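Chapter 5
Looking After the Fingers

If you worked through the last chapter, you already have a cell that's bolted down, powered up and talking to its controller. Congratulations! Now comes the part I like best, and the part most of my students try to skip: keeping the thing in decent shape week after week. We'll stay with the Bistitz cell for the whole chapter, a single arm that picks up tableware and sets it down again, all day long, with two rubbery fingers doing the hard part.

I start every service visit the same way, with my hands in my pockets. I walk once around the cell and look at what's stored near it, what's on the floor, and whether I can get a cart through. I know, I know, you came here for torque wrenches! But I've lost more hours to a badly parked rack than I ever have to a bad motor.

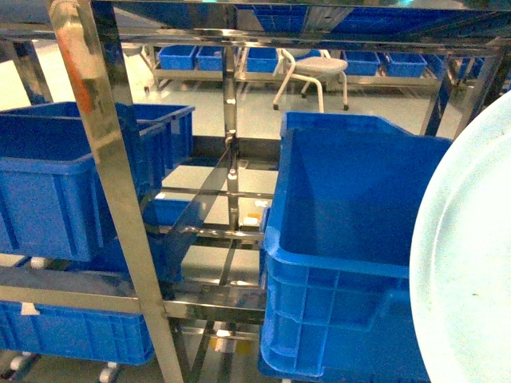

Check that the casters on anything with wheels are locked, then write down where it stands. At Bistitz we mark home positions with floor tape, and we redo the tape every December (it never lasts as long as the package says). Once the surroundings are sorted out, put the arm in service mode, hang your tag on the controller, and only then reach in.

Now, fingers. The pads on a gripper are a wear part, just like the brakes on your car, and they almost never wear evenly. One side usually touches the table a hair sooner than the other, and that side takes the beating. The Flalier pads we use are rated for 4,000 picks, but please don't treat that as a promise. I've pulled pads at 700 that were completely done. Open the gripper wide, bring it down over a plate so the rim sits between the tips, and compare one finger with the other.

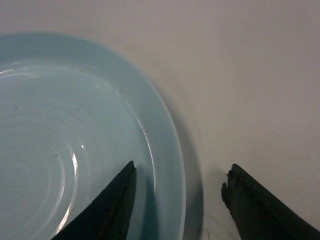 A ragged edge on a pad means it gets replaced, even if the arm is still picking just fine. Loose material catches on the rim, the plate tips a little, and pretty soon you're blaming the vision software for something a new pad would have fixed. Swap both sides together, too. I used to change only the bad one to save money, and then spent the afternoon chasing an offset I had put there myself.

After the swap, wipe the table and the test plate with a damp cloth, run the zeroing routine from Chapter 4, and do 100 slow picks before you go back to full speed. Log the count in the Howells sheet at the back of the book. Section 5.1 starts with getting the old pads off, which takes a plastic scraper and more patience than you'd think.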